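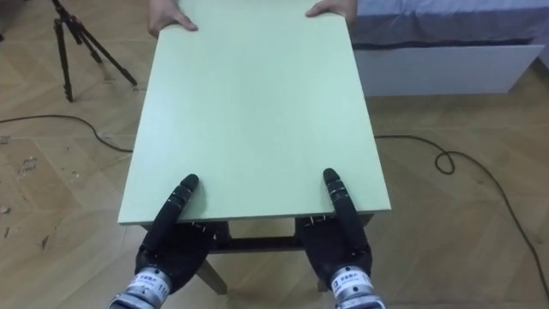
**Notice to the Residents of Brirkcombe**

Residents are advised that the green board has been removed from the foyer of the Dretel Building for the purposes of correction. The board will be returned when it is correct.

The Office of Public Lettering wishes to record how the matter arose. On March 24, 2024, the Registrar, Dwight Landry, received a letter from a Mrs Jesska of Kong Street, who stated that her late husband's name did not appear among the 300 names displayed. The Registrar replied that the list had been checked twice and that no omission had been found. Mrs Jesska wrote again. She enclosed a ferry ticket, a library card and a receipt for the repair of a grey umbrella, all in her husband's name.

Under Section 4 of the Lettering Rules, a name may be added only where a space exists. The Registrar attended the foyer after closing to confirm that none did. He reported a space in the third column, between the baker and the harbour pilot, wide enough for six letters. He had walked past the board every working day for years – his own father was listed in the second column – and he did not recall a space of any kind.

The Office makes no finding as to the space. It was measured, entered in the register and initialled by two officers.

Lettering will be carried out in September, in the customary colour. Mrs Jesska has been invited to attend and has asked whether she may bring the umbrella. Permission has been granted, provided that it remains closed indoors.

Enquiries should be directed to the Registrar, who is at his desk until late most evenings.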